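4.3 Working with two arms at one table

Read this section before running any program in which both arms are powered. It applies to the Dzene bench enclosure with one or two arms fitted. Single-arm users can skip steps 6 and 7.

Before you power up

1. Clear the table of everything the program does not use. Tools, screws and spare fingers go back in the drawer.

2. Check that the emergency stop is within reach of the operator's chair. Press it, try to enable the arms, and confirm that neither one will enable. Release it.

3. Look along each cable from the arm to the wall. Cables on the wall must be held by their clips. A cable on the arm needs enough slack for the full turn of the wrist but must not hang where the fingers can close on it.

4. Wipe the fingers and the tabletop with a dry cloth. Do not use solvent on foam pads.

Note: If the fingers have been changed, run the finger check in 3.6 first. The old closing position is kept in memory until you do.

Setting the limits

5. Open Limits on the control panel and set the speed to 90 mm per second for the first run of any new program. You may raise it to 400 mm per second after one full run with no stops. Enter your initials in the log when you change it.

6. Give each arm its own zone. Zones may share an edge but must not overlap unless the program uses the hand-over command.

7. Park the arm that is not working. A parked arm stays powered and holds its position, so treat it as live.

CAUTION: Closed fingers still pinch. The gap between the fingers and a cup, tray or wall can shut faster than you can pull your hand out. Keep hands outside the enclosure whenever the enable light is on.

Small parts

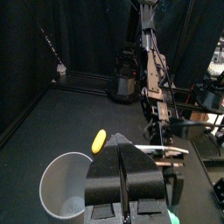

8. Set the approach height so that the fingertips stop above the part before moving down. For parts shorter than the fingertip is wide, use the slow descent setting.

9. Place cups and bins inside the zone of the arm that fills them. Teach the rim height again if you swap one cup for another.

10. If a part rolls or is dropped, press Pause and wait for the enable light to go out. Pick it up by hand. Do not steer the arm after it.

Fault 77 means that the two zones overlap. Fault 868 means that an arm was moved by hand while parked. Clear either one at the panel, then repeat steps 2 and 6.

Changes to this section go through Wing-yan Lam at the Flindham office.

Last revised Wednesday, August 12, 2020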